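리트베리드(Ritidberg) 보건사업단 백신 콜드체인 및 이동접종 지원사업 중간보고
수신: Kang 재단 사업관리부 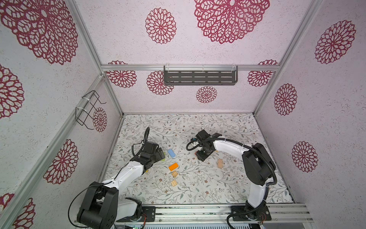
Blagoje Zupan은 초안을 검토한 뒤, 접종 건수보다 2차 접종 미완료자의 거주 지역을 먼저 밝혀 달라는 의견을 보내왔다. 드리메브몬트(Drimevmont) 북부의 산간 마을이 평균값에 묻혀 보이지 않는다는 지적이었다. 본 보고서는 이 의견에 따라 지역별 현황을 앞에 두고 예산과 물류를 뒤에 배치하였다.

1. 지역별 현황
보고 기간 중 1차 접종을 마친 주민은 800명이며, 이 가운데 610명이 2차 접종까지 완료하였다. 미완료자 190명 중 126명은 드리메브몬트 북부에 거주한다. 나머지는 라케데일(Rarkeddale) 시내와 그 인접 지역에 분포하며, 대부분 다음 순회 일정에 예약되어 있다.
북부의 미완료 사유로는 도로 통제로 인한 순회 취소가 가장 많았고, 계절노동에 따른 거주지 이동이 그 뒤를 이었다. 접종을 명시적으로 거부한 사례는 별도 서식으로 관리하고 있으며 본 집계의 사유 분류에는 포함하지 않았다.

2. 물류 및 보관
라케데일 중앙보관소의 냉장설비는 6월 점검에서 기준 온도를 유지한 것으로 확인되었다. 북부 보건지소 두 곳은 예비전원이 없어 당일 운송분만 취급하고 있다. 이 방식으로는 오후 순회가 지연될 경우 잔여분을 중앙보관소로 되돌려 보내야 하므로 차량 운행 부담이 크다. 당 사업단은 해당 지소에 소형 발전기를 설치하는 방안을 지방 보건당국과 협의 중이며, 부지 사용 승인은 아직 받지 못하였다.

3. 인력
순회접종반은 2개 반으로 운영된다. 간호 인력의 결원은 상반기 중 충원되었으나, 북부 노선 운전 인력은 여전히 단기계약에 의존하고 있다. 계약 갱신 시점이 순회 일정과 겹치지 않도록 조정할 필요가 있다. 이상반응 대응 교육은 전 반원을 대상으로 실시하였고, 신규 인력은 현장 투입 전에 동일한 과정을 이수하였다.

4. 예산 집행
인건비와 교육비는 계획대로 집행되었다. 운송비는 회송 운행 증가로 계획을 초과하였으며, 초과분은 홍보물 제작비 잔액에서 충당하고자 한다. 비목 간 전용에 대한 재단의 사전 승인을 요청한다. 발전기 구입비는 부지 사용 승인 이후 별도 신청서로 제출할 예정이다.

5. 향후 계획
도로 통제가 해제되는 대로 북부 노선을 재개하고, 미완료자에게는 마을 회관 공지와 전화 안내를 병행한다. 거주지를 옮긴 주민의 접종 기록은 라케데일 보건소와 공유하여 이동한 지역에서도 2차 접종을 받을 수 있도록 한다. 기록 공유 서식은 현재 법률 검토를 받고 있으며, 검토 결과와 북부 지역의 추가 접종 현황은 차기 보고서에 수록한다.

문의: 리트베리드 보건사업단 사업관리실 | © 리트베리드 보건사업단 | 맨 위로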